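Filed under: Kitchen & Laundry / Safety / When things go wrong

Wet cloths, a gripper and a gas stove: what we changed after the April fault

I write these tips mostly for people who, like me, have begun to do kitchen chores with a gripper tool and want to avoid my mistakes. The hand-held kind and the kind on an arm have the same fingers and the same weak points, so most of this is good for both.

In April we had a fault with the one on the arm, an Amini with soft pads. It was lifting a washed cloth out of the basin and carrying it to the rack. In the middle of the way the grip opened. The cloth fell on the edge of the stove, where a burner was on under the soup. I turned the gas off and pulled the cloth away with tongs. One corner was brown and the kitchen smelled bad until evening. Nothing worse happened, but I did not sleep so well that night.

I first thought the motor was tired. I wrote to Koritz, the shop where I bought it, and they asked me to send the log. The log showed 1,340 closings since the last time the pads were cleaned. I was ashamed a little. Soap had made a thin film on the pads, and a film of soap with a heavy wet cloth is like holding a fish.

There was a second thing in the log. The tool had noticed the slip and tried to close again 2 times, and then it gave up and went to its "safe" position. For this model, safe means open. For a glass over a table I can't imagine why anybody wants this. For a finger caught between the pads I understand it very well. You should know which one your tool does before you let it carry anything over a stove.

So, the rules in our kitchen now:

Gas off before any cloth is lifted. Also the small burner. If soup must cook, the laundry waits.

Basin on the side away from the stove, and lower than the counter, so a cloth that drops will drop into water or onto the tiles.

Take the cloth by a fold and never by one thin layer. With one layer the pads slide over each other and the cloth walks out slowly. A folded piece gives them something to bite.

Lift a little, then wait over the basin. Count to 11, slowly. Most of the weight is water, and much of it leaves in this time. If the grip is going to slip, it is better that it slips there. 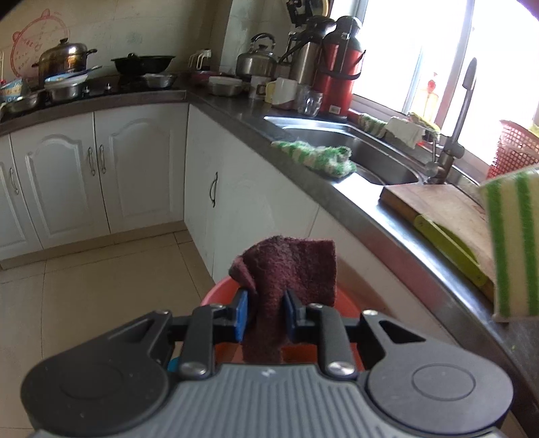
Marcelino Furtado writes that the waiting is good advice but he would go further. He squeezes each cloth by hand first and gives the gripper only the hanging up, and since he does it so, his Borneck has not dropped one. He also says to look at the screws of the finger joints, because on his a loose one made the left finger close later than the right, and the cloth was always turning before it fell.

I tried his way for thick cloths and it is better, I agree. For thin kitchen towels I still let the tool lift them from the water. His remark on the screws I took seriously and checked the same evening. Mine were tight.

Cleaning the pads: warm water, a drop of vinegar, a soft brush. Not dish soap, this is what made the film. Dry them with paper and let them stand open for a while before use. If the surface is shiny after cleaning, change the pads. I bought new ones from Utthorpe and they fit, although the box had no instructions and one side is a bit thicker.

About the stop button – please try it with a wet hand. Mine was easy with a dry finger, and with a wet one I had to press it again. I have put a piece of rough tape on it. Also don't leave the button on the far side of the tool. In April I had to reach over the stove to get to it, and this is exactly where you don't want your sleeve.

Cables and chargers stay away from the sink. I know everybody writes this. I write it too.

And after a drop, please don't just pick up the cloth and start again. Open and close the fingers empty, look if both move together, pull on a dry cloth with your hand. If the dry cloth comes out easily, stop for the day and do the rest by hand – it is only laundry.

Next I want to try pads with grooves, when Koritz has them in stock again.

Questions and corrections: use the contact form | Back to top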